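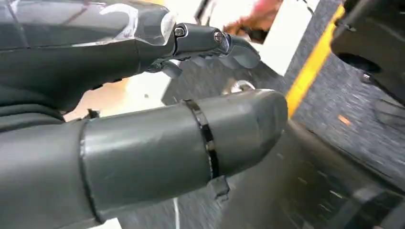
**Hemero Folding Lectern, Standard Height**

The Hemero is a folding lectern for schools, town halls, houses of worship and meeting rooms where furniture must be put away after use. It is made by Harahap and supplied in the region by Brarnbridge, which also handles spare parts and repairs.

The reading surface tilts to 4 fixed positions and has a raised lip along the lower edge to hold papers, a hymnal or a thin binder. A shelf under the surface takes a water glass and a small bag. The legs fold inward and lock with a single latch on the right side.

## Specifications

| Item | Detail |
|---|---|
| Height, open | 126 cm |
| Depth, folded | 29 cm |
| Frame | Powder-coated steel |
| Reading surface | Beech veneer, clear finish |
| Finish options | Oak brown, slate, white |
| Catalog group | Meeting room furniture |

## Ordering

Orders may be placed by mail or through the Brarnbridge sales office. Institutions with an account are billed on delivery. New customers are asked to send a signed purchase order with the first request. Please state the finish and the delivery address on every order, including repeat orders.

The slate finish is made to order and ships in September. Lecterns in oak brown and white are held in stock.

Engraved name plates are available at extra cost. Text for the plate should be supplied in writing to Salma Belhaj in the sales office, who will return a proof for approval. Plates cannot be changed once the proof has been signed.

## Care

Wipe the reading surface with a soft, damp cloth. Do not use wax or solvent cleaners. The latch should be oiled once a year with light machine oil. Store the lectern folded and upright, away from radiators.

## Spare parts

Latches, rubber feet and shelf brackets can be bought separately. The older Hemero with the round latch uses a different bracket; please check the label under the shelf before ordering. Questions about older models go to Dagmar Šimek, parts desk.

Page revised Apr 14, 2019.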